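OK, a thread on the Natham county commission recount, seeing as my replies are full of people asking me the same stuff. Grab a snack, I type a lot.

Quick background for the out-of-towners. District 3 seat, open for the first time in forever. Waraporn Phetsri against Dale Gresel. Turnout was good for a November with nothing big at the top of the ballot, and when the last precinct came in that night, Phetsri was up by 37 votes. Thirty-seven! I have been to bigger birthday parties.

I should say up front that I knocked doors for Phetsri, so take me with whatever salt you keep in the house. I also voted for Gresel's dad twice, back when he ran for school board, and I'd do it again.

Our county rule is that anything closer than half a percent goes to an automatic recount. Neither campaign has to ask for it or pay for it. So when you see a post saying Gresel "demanded" a recount, he didn't. It was coming either way.
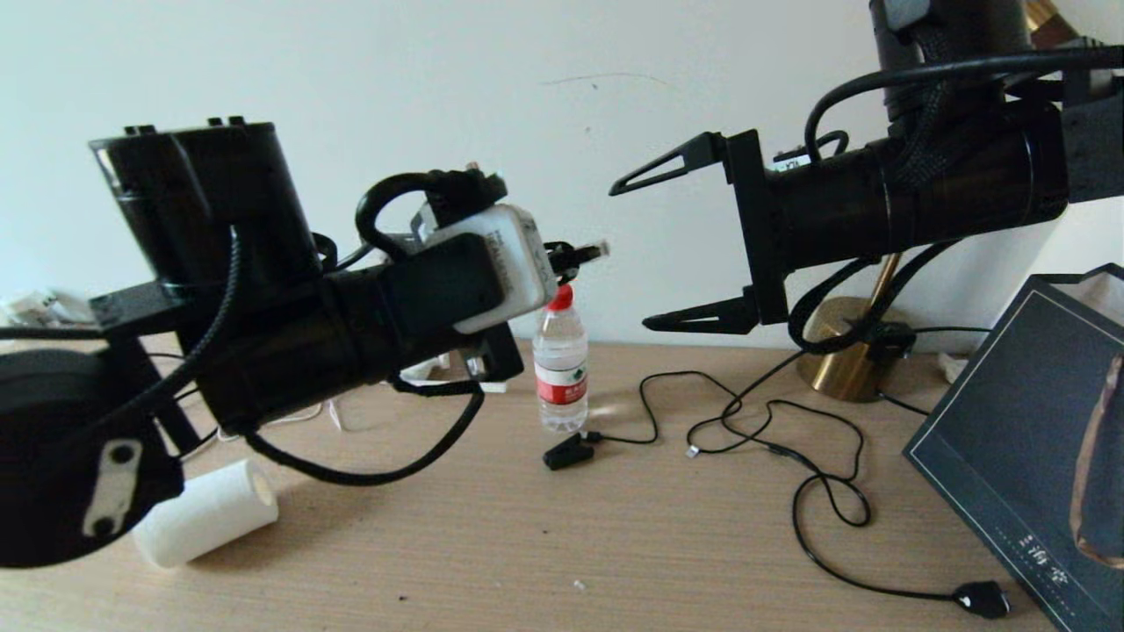 So does a recount mean they think somebody cheated?

It only means the margin was small. The law sets the number, the number got hit, and the county office starts pulling boxes. There's no complaint on file from either side as of this afternoon.

Now the part everyone is yelling about, which is the mail ballots. 519 of them from District 3 came in during the last two days. Those were all in the first count already. They are not "new" and they were not "found." They were counted late because they arrived late, and they all made the deadline.

What is still open is a different pile. 163 provisional ballots. That's what you fill out if you moved and didn't update your address, or you forgot your ID, or the poll book says you already asked for a mail ballot and you swear you never got one (my neighbor, every single election).

Some of those 163 will count and some won't. If you cast one, you have until the office closes at 5 pm tomorrow to bring in whatever they said was missing. CALL THEM. The line is answered by a real person and she is very nice, even to people who are calling for the third time, which I know because I am people.

Both campaigns are phoning provisional voters too. You might hear from either one. You don't have to tell them who you voted for, and you don't have to be friends with them to take the ride to the county office if they offer one.

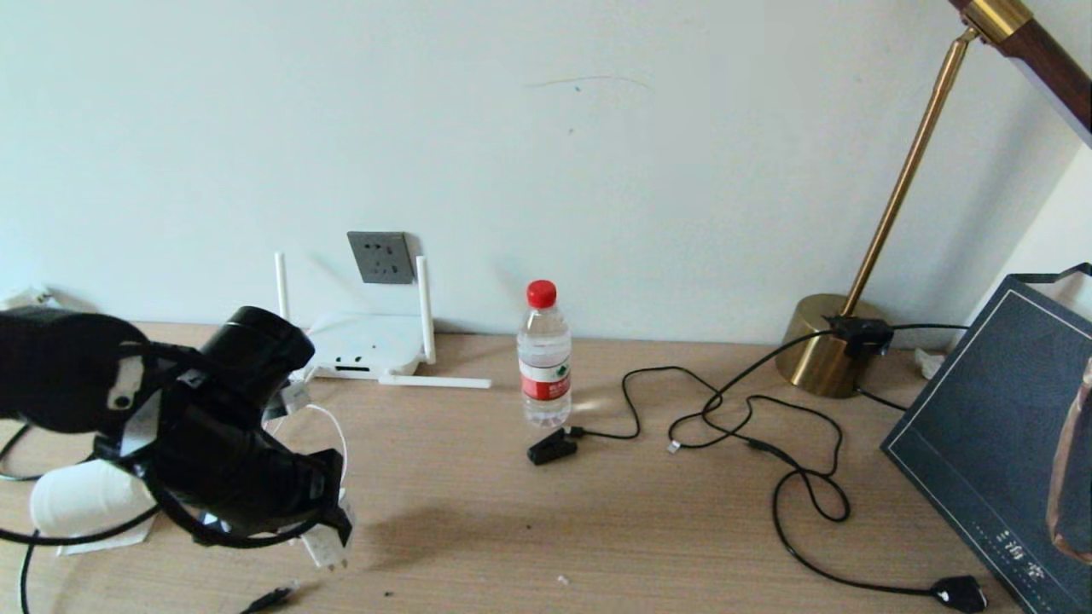 Back to the precincts. The two to watch are Simow and Peñalver Road. Simow went for Gresel by a mile, Peñalver Road went for Phetsri by almost as much, and between them they also turned in most of the provisionals. If you're trying to guess who gains, good luck! I've gone back and forth four times since breakfast.

Peñalver Road is also where the line got so long at dinnertime that people were ordering pizza to the sidewalk. Everybody who was in line at closing got to vote. I've seen a post claiming they were sent home. I was there with a clipboard and cold feet until the last guy walked out, and he had a sticker on.

One more thing on Simow, which had that redrawn boundary. If you live on the north side of the creek you may have been voting in District 2 for years and gotten a District 3 ballot this time. You didn't get the wrong one. The map changed in the spring and the postcard they mailed looked exactly like a gutter cleaning ad, so I don't blame a soul for tossing it.

A few folks asked what the fight was even about, seeing as the flyers were mostly pictures of barns. Mainly the road money. Gresel wants to pave the east end first and sell the old county garage to help cover it. Phetsri wants to keep the garage and fix the bridge before anything else gets touched. There was some business about library hours too, and both of them ended up saying close to the same thing by the second debate.

I lean bridge. I drive over it every day and it makes a noise. 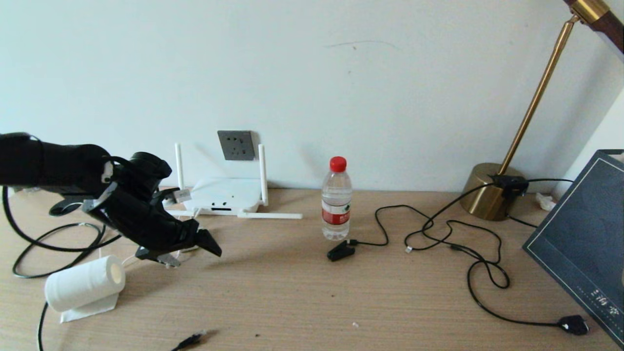
Can regular people go watch the recount?

Anyone can, as long as you sign in at the front desk and stay behind the rope. They start at 9 am in the big meeting room on the second floor. No phones out near the tables, no talking to the counters, and if you leave you have to sign in all over again.

Bring a sweater. Bring a book too, it is very slow and that's how you want it to be.

I'll be there in the morning and my cousin's taking the afternoon so I can go to work like a normal person. I'll post when they break for lunch. Please don't send me totals you got from a screenshot of a group chat, I can't do anything with those except get heartburn.

And to the man who keeps replying that 37 votes is a landslide in a town this size: sir, we have 2000 people just on the Simow side. Go drink some water.

More tomorrow. Provisional voters, 5 pm, bring your ID!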